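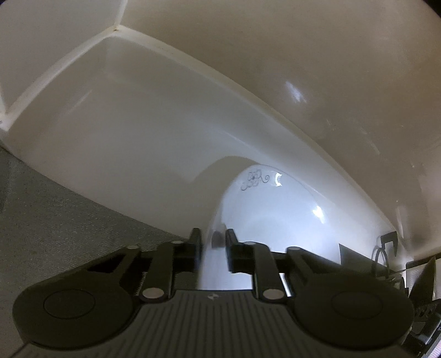 The Dish Rack Problem: my term project on a four-person kitchen

14 shares | 13 comments

So my project started with a sink full of dishes and me being grumpy about it. Four of us share a kitchen in Clukholm house, and every evening there was a pileup on the counter. Our assignment was to pick an everyday chore and make it work better without spending much, and I picked putting the dishes away.

What I tried first

Week one was all watching. I taped a sheet to the fridge and everybody made a mark when they put something away. We got 711 marks by the end of the month, which was way more than I expected (my roommate Rochelle Gilchrist swears she did half of them). The marks bunched up right after dinner, and plates and dishes got left sitting way longer than mugs did. Mugs have hooks. Plates had a cupboard with a door that sticks, so people just didn't bother.

The bin idea

I wanted one open place where a clean dish could go right away, no door and no stacking rules. I tried a wire basket (too rattly) and a cardboard box lid, which lasted one night. Then I went with a big off-white compartment with smooth sides and a raised rim. It wipes down easily, apart from a little brownish-orange stain in one corner that I scrubbed at for way too long and gave up on. The white dish with the gray flower drawing near its edge was my test dish. I liked it for that because it's glossy and shows every smudge, so if it went in dirty I knew about it!

Rochelle wanted dividers. I said no at first, then cut some out of a cereal box, and she was right for the flat plates and wrong for bowls. Bowls just pushed them over. I ended up with dividers on one side only.

How it went

In August I ran the tally again with the bin out. The counter was clear by 9 p.m. on most nights, where before it was more like midnight or never. I had one chipped saucer, and that was me dropping it on the floor, so I didn't count it against the bin.

The part that didn't work was silverware. Forks slid under everything and you had to dig for them. I moved those back to the drawer after a few days - should have left them there to begin with.

If I did it again

I'd start the tally sheet earlier and use a pen on a string, seeing as ours walked off twice. I'd also ask the Karkatthorpe house down the street to try it, because four people who all know about your project are going to be on their best behavior.

Comments (13)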